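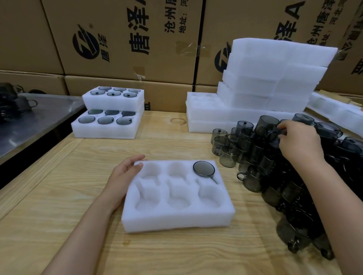 附件1：包装台，六穴白色泡沫托，右后穴已放入一只烟灰色杯，左手扶托角，右手取杯。

搜索工单、知识库 输入关键词
阅读时间 4 分钟

工单 158：六穴托装杯后盖不平，杯柄顶托壁
状态：已解决，待复查
提交人：Muireann Moriarty（Jalcombe 包装间）
处理人：Dexter Enriquez
产品：Maglaya 烟灰透明带柄杯
托盘供应：Batanico
创建日期：02/07/2022

问题描述
更换新批次泡沫托后，部分托装满六只杯，上盖压不到底，一侧翘起。翘起位置不固定，多数出现在前排。旧批次托无此现象。外箱尺寸未变，上盖未变，装箱顺序未变。当班抽出 11 托单独存放，贴黄标，未发货。
无破损。有两只杯口沿有擦痕，已另放，不确定与本问题有关。

环境
木面工作台，托在操作者正前，杯子堆在右侧。左手扶托，右手取杯。托内两排，每排三穴，每穴带一条放杯柄的窄槽。杯口朝上放入。

已尝试（提交人）
1. 换上盖。无效。
2. 托盘旋转 180 度后重装。翘起位置跟着托转，与台面无关。
3. 同一托换另一组杯。有时好，有时不好。
4. 用手掌下压杯口。能压下去，松手后回弹。不建议继续这样做。

处理记录

Dexter Enriquez：
请补充两项。第一，翘起的托，取出杯后看窄槽底部有无毛边或残余泡沫。第二，杯子是否混了两种柄。Jivville 仓库 3 月那次盘点提过，同一货号下有新旧两版模具，旧版柄略厚，外观几乎看不出，叠在一起时颜色发黑，更难分。

Muireann Moriarty：
查了黄标那批。其中 8 托的槽底有一层薄泡沫没有冲净，指甲可以刮掉。其余槽底干净。杯子没有分版，来料箱上只有货号，没有模具号。

Dexter Enriquez：
那就是两个原因叠加，分开处理。
槽底残料：刮净后重装，观察是否还翘。刮的时候用塑料片，不要用刀，托壁软，划开后槽口会变宽，杯柄会晃。
柄厚：用卡尺量柄的中段，不量根部，根部两版一样。量出偏厚的单独堆放，不要放回右侧大堆。

Muireann Moriarty：
8 托刮净重装，全部盖平。剩下的换成薄柄杯，也盖平。把厚柄杯放回其中一托验证，再次翘起，位置与放厚柄杯的穴一致。原因确认。

Dexter Enriquez：
收到。补充一点：刚才试装时我发现，柄没有完全落入槽里，杯底也会悬空，从上面看不明显。判断方法是放好后用一根手指轻推杯口，能转动就是没到位。到位的杯不转。

结论
原因一：Batanico 新批次托部分窄槽冲切不净，槽底留有薄层泡沫，杯柄垫高。
原因二：Maglaya 杯新旧模具混装，旧版杯柄偏厚，在新托的槽内落不到底。
两者单独出现时，上盖均可能翘起。

临时措施
a. 装杯前逐槽目视，有残料先刮净。
b. 先装后排，再装前排。前排杯先放会挡住后排的槽，看不清柄是否到位。
c. 每放一只，轻推杯口一次。
d. 取杯从堆的上层拿，不从下面抽。两只有擦痕的杯怀疑是抽杯时蹭到的，未证实。
e. 厚柄杯暂用旧批次托。旧托库存还有，约够用到下一次来料。

遗留事项
- 已向 Batanico 发退换申请，附槽底残料样品，等回复。
- 要求 Jivville 发货时在箱外注明模具号。对方答复可以，从下一单开始。
- 两只擦痕杯转质检，另开工单，不在本单跟踪。
- 卡尺电池盖丢了，现在用胶带固定，读数正常，需补一只。

Muireann Moriarty：
黄标 11 托已全部重装并撤标，转入待发区。本单可以改为已解决。

Dexter Enriquez：
已改。新托到货后抽一箱按 a 和 c 复查，结果写在本单下面，再关闭。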